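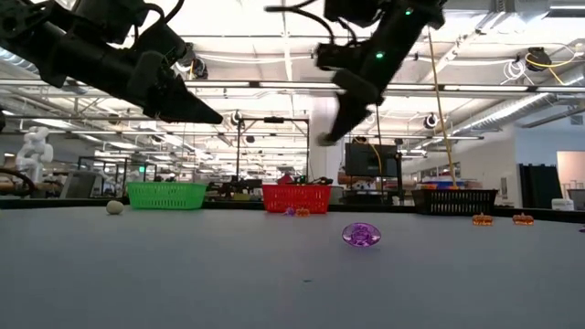
Two robot arms above a gray tabletop, with a purple gem-shaped piece.

Mar 24, 2021

Stemevetti's second album, Pietrzak, has been remastered from the original tapes and goes out to subscribers in July. Ritu Kashyap handled the transfer. The old CD had been limited hard, and the low end on side B suffered most. The new cut restores almost 2 dB of headroom and leaves the tape hiss alone. 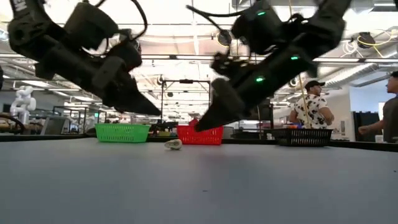 The drum machine parts were recorded dry, one voice per track, so the kick on "Hunania" could be realigned with the bass line. No samples were replaced. The stereo width of the pads was narrowed below 30 Hz for the vinyl cut — the digital files keep the full width.
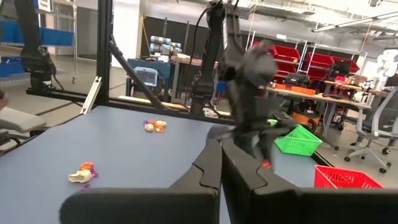 Lemo will press 2,315 copies on black vinyl. The running order matches the first cassette issue, with "Lemo Dub" back at the end of side A. Subscribers get the download code by email when the records ship. Address changes go through the account page.

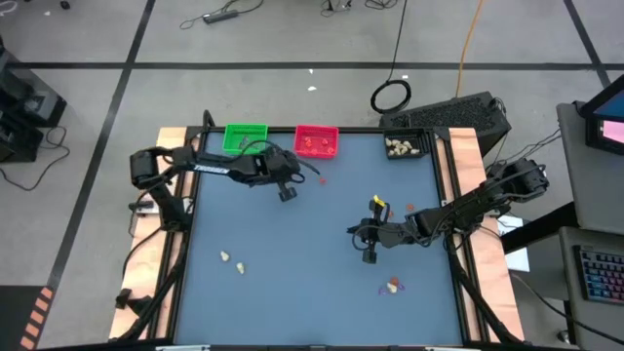
Will the download include the two cassette-only remixes?

Both are in the folder as 24-bit WAV files. They are left off the vinyl for reasons of side length.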